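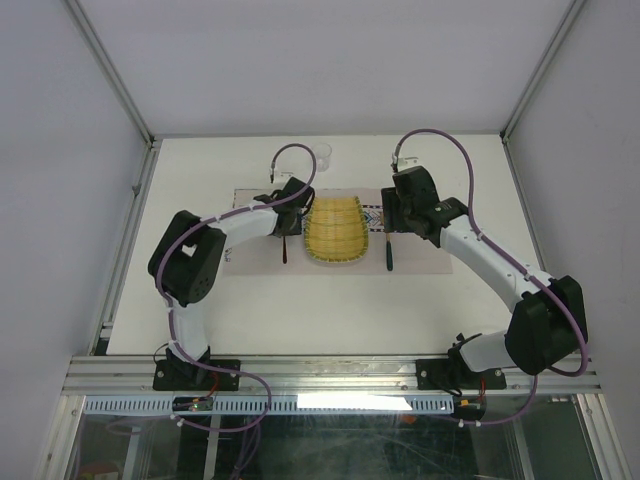
**Filed under: Looms & Yarn**

**1/** right, loom thread, typing this on the bus so forgive me. Several of you asked how the table runner is going. Slowly. Very slowly.

**2/** It's cotton, plain weave below with a patterned band across one side. Warp is 600 ends. Took me most of July to thread, partly the heat, partly because I crossed two near the left selvedge and had to pull the lot back out to that point

**3/** Yarn is Kocabaş, the thin one in the paper sleeve. Lovely to weave with, sheds fluff all over your jumper. I bought 4000 metres which sounded mad and now I think I'll run short of the navy

**4/** Someone asked about the loom. Second-hand Tokmont, four shaft, folds up if you swear at it. Brake pedal sticks. Came from a lady in Collon who threw in a box of shuttles and a cake

**5/** The band. This is where I went wrong so pay attention. I charted my diamonds on square graph paper. Cloth isn't square!! My weft packs down tighter than the warp spacing so every diamond came out squashed like a boiled sweet

**6/** Fix — weave a sample first, measure it, then draw the chart again with taller diamonds. Bláthnaid Mac Giolla told me this at the spring workshop and I wrote it down and then didn't do it

**7/** Also zigzags. Start them from the centre and work out to each side. If you start at one edge you get half a point left over at the other and it will bother you every single dinner

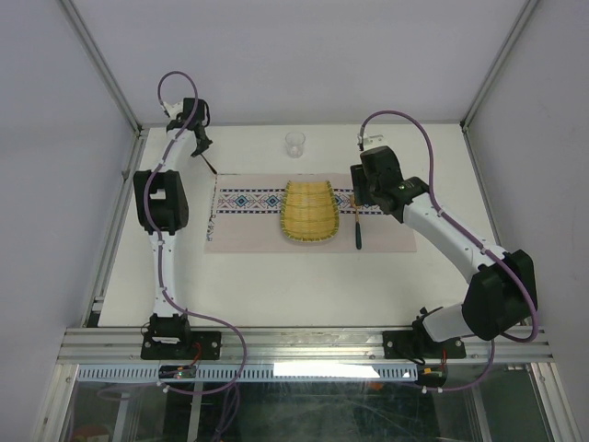
**8/** Colours. Two strong ones and a small bit of red is plenty on a pale ground. I had five going in the first sample and it looked like a bus seat

**9/** Wash the red before you weave it. Cold water, bit of vinegar if you believe in vinegar (I don't, did it anyway). Mine bled for three rinses

**10/** Pattern came out of the Cadis booklet, chart 1599. Not 1665, that's the one with birds, a few people got the birds by mistake last time I posted and were quite cross with me

**11/** Hems. Leave more than you think. I'm turning mine twice and slip stitching by hand, the machine puckers it. Small running stitch in dark blue down the side if you fancy it

**12/** Q from the replies — yes you can do a band like this on a rigid heddle, you'd just be picking up every row with a stick. Takes ages, get a good radio programme on

**13/** my stop. will do the fringe vs no fringe arguement tonight, currently leaning no fringe becuase of the cat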